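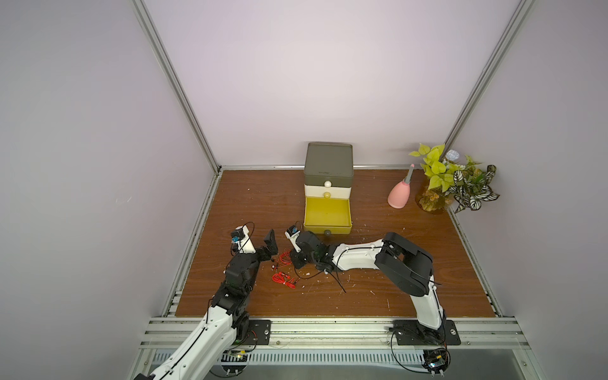
Most of us have a drawer at home where the cords go to tangle, and I suppose that is why I took to the tidying project at Zimex so quickly. The software is called Skullora, and its whole business is deciding what two arms should do next when the thing they are reaching for won't hold its shape.

A cup is easy, the team told me over a very long lunch (there was pie, and I had seconds). You find it, you plan a path, you close the gripper. A cord bends the moment you touch it, so a plan made two seconds ago may already be wrong. Skullora keeps throwing its plans away and making new ones, checking the wrist cameras as it goes, and it has to keep each arm out of the other's way while it does so. The planner now looks only 4 moves ahead. Back in December it tried to look much further, and the arms spent most of their time thinking!

An open drawer gives the planner another puzzle, with low sides to clear and a front edge that is awfully easy to bump. 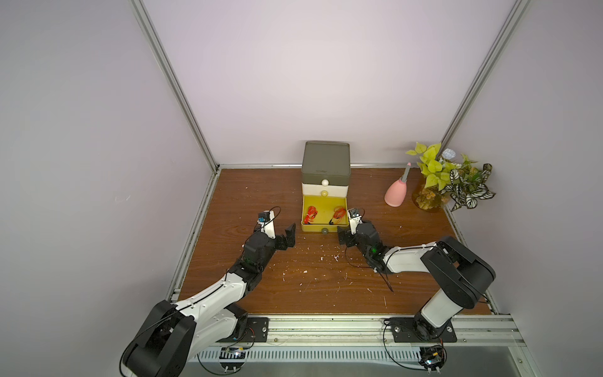 Sang Nghiêm thinks the planning gets too much of the credit, and told me that the hard part is knowing when a cord has been let go of, "because the camera will happily tell you it's gone while it's still hooked on a finger." The release check has been rewritten 63 times, and a new version was being loaded as I put on my coat.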